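用具管理室 作業記録
2026年5月30日

件名:ラグビー試合球の空気圧低下試験および縫製部の点検

1. 目的
Endden競技場で使用する試合球について、後半に蹴球距離が落ちるとの指摘がコーチ陣より寄せられた。保管中の圧力低下が原因であるかを確認するため、在庫球の一部を抽出し試験を行った。

2. 対象
Zindine製の試合球11個。うち5個は前季からの継続使用品、残りは今季納入の新球である。すべてFondamport倉庫の棚から搬出し、室温に一晩なじませたうえで測定に供した。

3. 方法
各球を規定圧の中央値に調整し、バルブに潤滑剤を一滴差したのち静置。翌朝に再測定した。続いて打撃装置により1個あたり825回の衝撃を加え、再度圧力を測定した。装置の設定は前回記録と同一とした。圧力計は2台を併用し、読みの差が大きい場合は測り直しとした。

4. 結果
新球はいずれも静置後、打撃後ともに許容範囲内であった。継続使用品のうち、番号3および番号8に明らかな低下を認めた。番号3は石けん水によりバルブ基部からの漏れを確認。番号8は漏れ箇所を特定できず、内袋の劣化を疑うが、現時点では断定しない。
縫製部については、番号5の端部に糸の浮きがある。試合での使用は不可とし、タックル練習用へ区分変更した。表面の突起の摩耗は継続使用品全般に見られ、雨天時の捕球に影響する可能性がある。この点はDean Bickerstaff氏の意見も同様であり、ウイング陣からも濡れた球が滑るとの報告があるとのこと。

5. 考察
後半の飛距離低下を球のみに帰することはできない。指摘のあったYalçınkaya戦では継続使用品が混在しており、どの球がどの時間帯に用いられたかの記録が残っていない。次戦より、球番号と投入時刻を控え係が記入する様式に改める。様式案は本記録の末尾に綴じた。

6. 処置
・番号3:バルブ交換のうえ再試験
・番号8:水槽にて再確認、判定まで使用停止
・番号5:区分変更済み、台帳訂正済み
・圧力計2台目:校正期限が近いため外部へ送付予定
なお、打撃装置の累計は約2,000時間に達した。軸受の異音はまだないが、グリスの補充を前倒しで行うこと。補充後は必ず空運転を行い、回転数を台帳に記入されたい。

7. 備考
番号の表記が消えかけている球が複数ある。現行のインクは芝の湿気に弱く、書き直しても長くは保たない。焼印は表皮を傷めるため採用しない。刻印入りのバルブ蓋について納入元へ照会中であり、回答を受け次第、本帳に追記する。再試験の結果も同じ頁に記載する。
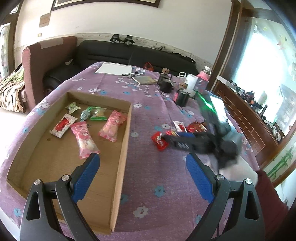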